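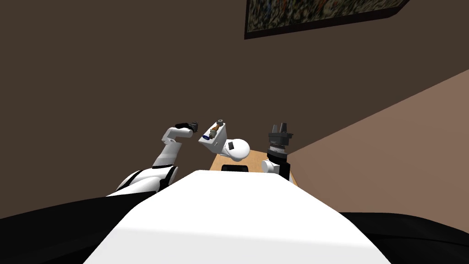
# Skusema: a simulated two-armed bench helper

Skusema is the sim half of a robot we're building in a shared workshop. The real arms are still in pieces on the Madari bench (left one wired, right one waiting on a gearbox), so in the meantime all the practice happens in here, and it's been a blast. You get a room, a table, a two-armed robot with black grippers, and a pile of episodes recorded by people from the workshop who had never driven a robot before.

## What's in the folder

- `episodes/` has 1,916 short runs, one folder each
- `scenes/` has the room and table files, plus the loose parts
- `replay/` plays a run back from any of the cameras
- `notes/` is Anwara Begum's log of what she changed and when. Read it before you touch the joint limits!

Each run stores joint angles for both arms, gripper opening, and pictures from 3 cameras: one on the body and one behind each gripper. There are 14 arm joints in total, seven a side, listed left arm first.

## Getting it going

1. Install the Sarkeo physics package first, then everything in `requirements.txt`.
2. Run `python replay/play.py --episode 2` to check that your graphics are behaving. The window should open in a few seconds.
3. Press `c` to flip between cameras and the space bar to pause.

If the colours come out washed out, turn off the fancy shadows in `settings.yaml`. My old laptop is much happier that way too.

## The gripper cameras

I love these. Driving from the body camera is fine for big moves, but once you're lining up on a part you want to be looking straight out between the fingers. The pale strip inside each finger is handy as a centre line, and new drivers pick it up fast.

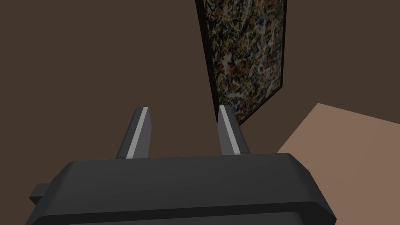
Right gripper camera, fingers open and nothing in the grasp.

Gripper opening is saved as a number from 0 (shut) to 1 (all the way open). Older runs had it backwards. Anwara flipped them in October and they should all match now, but if you find a stray one please tell us the folder name.

## Known rough spots

- Parts can hang in the air for a moment if the physics step is set too long. Leave it at the default.
- The painting on the wall is only decoration. It has no collision shape, so an arm will go right through it.
- Wrist rotation wraps around at half a turn. Unwrap it before you plot anything or you'll get a graph like a picket fence.
- Sound isn't recorded.

## Using the data

Go for it, and send us whatever you make. We'd especially like to see someone try handing a part from one arm to the other, as our own attempts are pretty clumsy so far.

Related items

Skusema arm build log
Wickramasinghe gripper parts list
Madari bench power supply notes
Sarkeo install help for older laptops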